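Search this site Search

Setting Up and Looking After the Disassembly Cell
Project report, Mulwood Robotics Lab
Wanda Wilczyńska and Hertta Mäkelä
24/01/2020

1. Background

The cell takes parts out of old desktop computers. We took it over from last year's group, who called it Sava, and we kept the name. Our task was to get it repeatable again after the move from the Trultedgate building, and to write down the steps so the next group can do the same. We did not change the arm controller or the vision code except where noted.

2. Fixtures

After the move none of the taught positions could be trusted. We bolted everything back to the slatted bed and started with the stops that locate the computer case. The stops are printed parts. Two had cracked at the bolt holes, so we printed them again with 50 per cent infill and put washers under the heads.

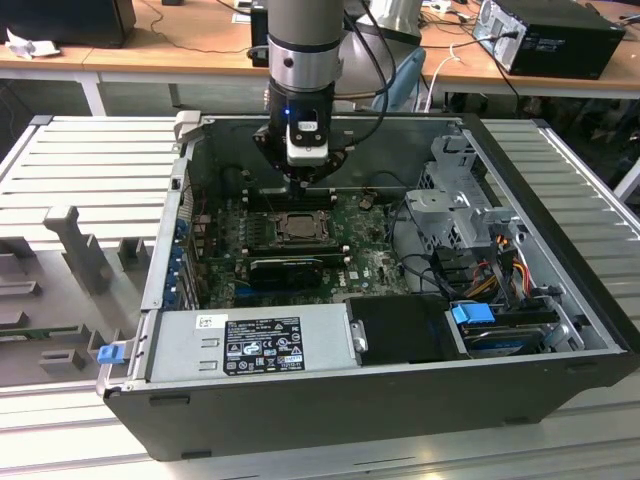
Zero position was our first real problem. The old notes measured it from the corner of the bed, but the bed had been put back together with a small gap between two rails. We now measure from the case. It is laid on its side with the panel off and the board facing up, and the tall grey post on the left of the bed is the first thing we check, as a small lean there moves every later point. We check it with a square before each session. The bolts are tightened in the order given in Appendix A.

3. Tool and cables

The gripper was taken off, cleaned and refitted. One finger screw had lost its thread lock. We also found that the cable down the wrist had been tied too short by the last group, which pulled on the connector when the last joint turned past 110 degrees. Hertta retied it with a longer loop and we limited the joint in software. After this the sensor dropouts in the log stopped.

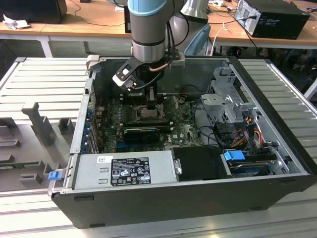

Figure 2. Arm over the processor socket area, gripper above the board.

4. Teaching the points

Points were taught by hand at low speed, starting high above the case and coming down in steps. We saved a safe height first, then the socket, memory slots and drive bay. The drive cage stands on the opposite side from the power supply's release tab, so the path to it goes up and across before coming down. Our first path was a straight line and it caught the power wires. Wanda wrote the Cifuentes routine, named after the street we both live on, which visits every point in turn at safe height and stops if the reading has moved.

We ran the routine 400 times over two weeks in January. The full log has 2674 lines and is kept with the code.

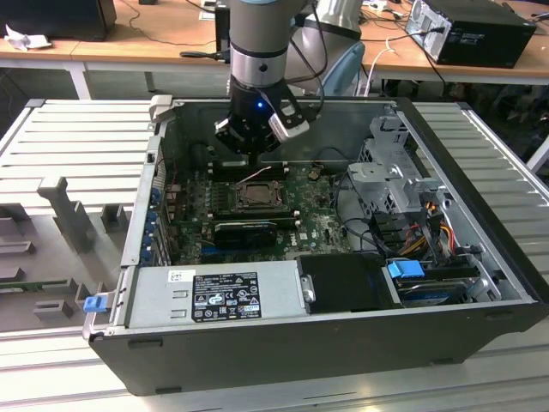
5. Routine care

Before each session: check the post, wipe the fingers, look at the cable loop, run Cifuentes once.
Once a week: check all fixture bolts and brush out the grooves in the bed.
After any knock: teach the safe height again before anything else.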